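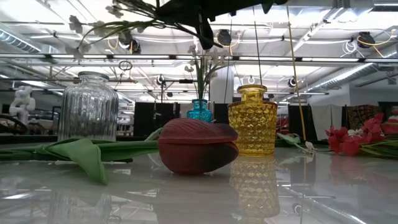
Fake flowers and I go way back, mostly as enemies. My grandmother had a basket of dusty silk roses on top of her TV for my entire childhood and I swore I'd never own so much as a plastic daisy. So of course I spent most of Saturday fussing over artificial tulips and colored glass bottles, and had a great time doing it!

I blame the Rorkley warehouse sale. Everything in the bottle bin was $5, and I have no willpower around colored glass (my windowsill can confirm). The golden yellow one with the diamond pattern is my favorite by a mile. It throws such a nice reflection on a shiny white table. The little turquoise one is a sweetheart too, and a skinny stem of tiny white blossoms is all it needs. I tried stuffing more in there and it looked like a bad haircut.

The big burgundy tulip is the problem child. The head is huge and the stem is so long that it needs something tall and heavy, and I keep coming back to the ribbed jar. I might snip a few inches off, but I've been burned by that before. You can't un-snip.

A tip if you're doing this at home: bend the leaves! Straight out of the bag they look stiff as cardboard, and a little twist makes all the difference.

Still undecided on the pinky red bunch. Maybe the bathroom? I'm going back to Rorkley for another yellow bottle before they're gone.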